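The Last Ferry to Pivoncombe

The ferry was late so she walked. Two miles of shingle, wrong shoes, the bag banging on her hip. Friday, almost dark. The lights of Pivoncombe not getting any closer.

She had the key. That was the main thing. Kept checking – pocket, fingers, key. Still there. Her aunt had mailed it inside a sock, in a box that used to hold Gredance tea, no note. Just the sock and the key and the smell of bergamot.

Three years since anybody had lived in the house. The letter from the bank said so and the gate said so too. It had come off the top hinge and she had to lift it, then lift it again becuase it caught on the step.

Inside. Cold. She said hello to the hallway like an idiot.

The hallway said nothing. But somewhere at the back, the kitchen probably, a clock was going. She stood and listened to it. Three years. Who winds a clock for three years? 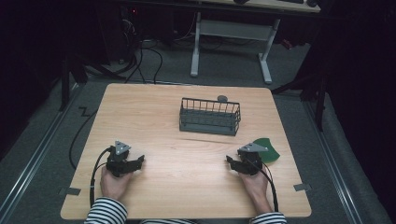
She didn't run. Later she was proud of that. She put the bag down by the stairs and went along the wall with one hand on the paper, the old bumpy paper, feeling for the gap where her aunt had torn a strip off in a temper. Still torn. Good. Somehow that helped.

The kitchen. Stove, sink, calender from the feed store with July showing. And the clock on the shelf, the ugly green one from Ivura, ticking away like it had a train to catch. Ten past nine. She checked her phone. Ten past nine.

So somebody came here. Somebody came and wound it and set it right and went home again, and locked the door after.

She sat down. Stood up. Looked in the cupboards. Salt, matches, a can of peaches with no rust on it. Behind the peaches a notebook, the school kind, soft at the corners. Not her aunt's writing. Small square letters, pencil, every line the same.

Wound clock. All fine.

Wound clock. All fine. Rain in the back room, moved bucket.

Wound clock. All fine.

Page after page. No dates, just the lines. She started at the front and read standing up, then read leaning on the stove, then on the floor with her coat around her knees. A cat turned up on page nine. The cat had a name, Mok, and for a while it was all Mok. Mok on the roof. Mok ate the ham. Mok not seen. Mok not seen. Wound clock, Mok not seen. Then, pressed so hard the pencil had gone through – Mok back, thin, one ear bad, gave him the good fish.

She laughed out loud and it sounded awful in the empty house, so she did it again.

Near the end the lines got shorter. Wound clock. Wound clock. Stairs hard today. Wound clock. The last number was up in the corner, circled: 3,403. Nothing to say what it was. Miles, maybe. Dollars somebody owed. She turned it over and over in her head and got nowhere.

Twelve blank pages after that. She counted them twice, looking for something pressed between them, and there was only a bus ticket and a gray hair that could have been cat.

The wind got up. The gate banged, the broken one, she hadn't set it back right. She thought of getting up to fix it and didn't. The clock went on. How long did it run, a clock like that? Her aunt used to do it Sundays, after lunch, with the radio off. Eight days then. Eight at the most. 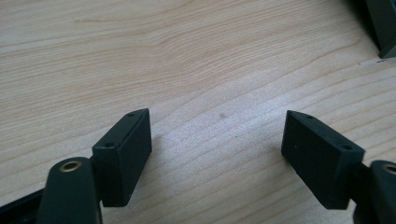
So who had been here this week?

Somebody with bad stairs and a sharp pencil, who walked up the lane from the village with fish in a bag and let himself in with the other key. Or herself. The letters could go either way.

She put the notebook back behind the peaches. Took it out again. Found a pen in the bottom of her bag, bank pen, hardly any ink, and turned to the first blank page and had to scribble in the margin to get it going.

I'm here now, she wrote. Please come in and sit down. I will do the stairs.

Then the scratching started. Low down on the back door, patient, two scratches and a wait. She got up with one foot gone numb and went to look for the can opener.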